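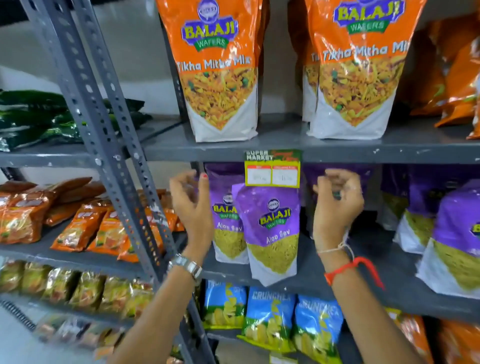
Photo: Candela Aguirre, Pusdale project notebook

February 20, 2022

Shelf facing task, hand demonstrations, snack aisle. Written up from the paper log plus what Ewurabena Kwofie typed into Clerkora while the clips were copying.

Goal for this block: bare-hand demonstrations of straightening a stand-up pouch on a middle shelf, head view only. The robot gets these first and the teleoperated runs on the Grestthorpe arm second. We want to see whether the hand clips reduce the number of remote-control runs it needs before it stops knocking over the neighbor.

Item: Balaji Wafers Aloo Sev, the purple pouch. Chosen over the Crunchex on the shelf below because it has a clear front and back and the logo gives the labelers something to judge "facing forward" against. Tikha Mitha Mix on the shelf above is the held-out item. Do not demonstrate on it until the first policy has been tested.

Procedure as run:
1. Start with hands down, out of view. Hold for a slow count of three.
2. Reach with both hands, one to each side of the pouch.
3. Close on the sides, lower half preferred.
4. Square the pouch to the shelf lip. No lifting unless the base is caught.
5. Release, open both hands fully, withdraw.

Step 5 was done badly in the first set. The hands left the pouch and went straight to the next one, so the segmenter joined two demonstrations into one. Fixed by calling "clear" out loud at the end of each. The audio is stripped later, but it keeps the demonstrator honest about the pause.

Total kept: 33 clips. Dropped 3 for the joined-release problem.

Grip height. This took up most of the discussion. The pouch is stiff at the bottom, where the contents settle, and soft near the seal. A person can steady it by the upper corners because fingers feel it start to fold and ease off. The Grestthorpe gripper has no such feeling in its pads and will crush the top. If half the clips show a high approach and half a low one, the policy may average them and close somewhere in the middle, on the part that buckles.
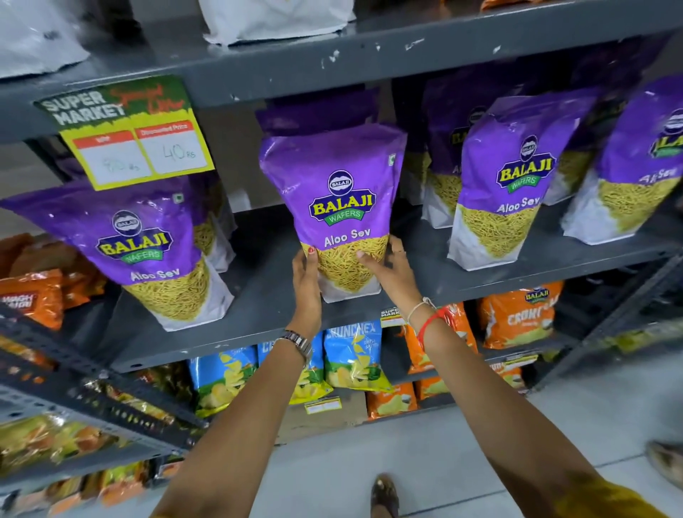 From the next set on, contact is at the lower sides only. The high approach is still allowed as a pass-through on the way down, but no closing there. Ewurabena wants the existing high-contact clips kept under a separate tag in case we fit finger sensors later. Agreed, tag is "upper_contact".

Leaning neighbors. A pouch leaning against the one being handled changes the task. When the middle one moves, the leaning one follows it or slides. I treated this as part of the normal state of a shelf and did not straighten neighbors between clips. Ewurabena would rather have a clean set first and a messy set after. We have not settled it. For now each clip gets a yes/no field for "neighbor leaning" so either set can be pulled out later.

Tracking. Atinga hand tracker ran offline over the lot this evening. It holds both wrists well on the reach. It loses the right fingertips when they are spread over the printed sev picture, which I put down to the busy yellow background being close to skin tone in the reduced-size video. The watch and thread bracelets do not seem to bother it, though the wrist estimate jumps a little on the left side when the watch catches the light. Worth a short comparison set with bare wrists before deciding anything.

Head view. Bending to see the middle shelf tilts everything, so the shelf lip comes out diagonal in many clips. The labelers asked whether to rotate the video upright. Answer is no. The robot's head camera will also tilt, and the pose file carries the angle. Leave the footage as recorded.

Shelf tags. The price cards clipped to the upper beam hang low enough that the back of a hand can brush them. The arm will hit them. Either the approach path needs a height limit under the beam, or we collect a few demonstrations that go visibly around the card. I prefer the limit. It is one line in the planner and does not depend on the policy having learned anything.

Remote-control side, for comparison: Candela drove the arm through the same five steps on the mock shelf at Pusdale last week. Each run took about 3 times as long as by hand, nearly all of it in step 3. The operator cannot see the far side of the pouch and closes in small steps. A second view from the side would help more than a faster controller.

To do before the next session:
Relabel contact height on all kept clips (Ewurabena)
Bare-wrist comparison set (Candela)
Add the beam height limit and test it with a card clipped on
Ask the Atinga people whether the tracker can take full-size video
Decide clean set or messy set
Move the held-out test to April if the side camera is not mounted by then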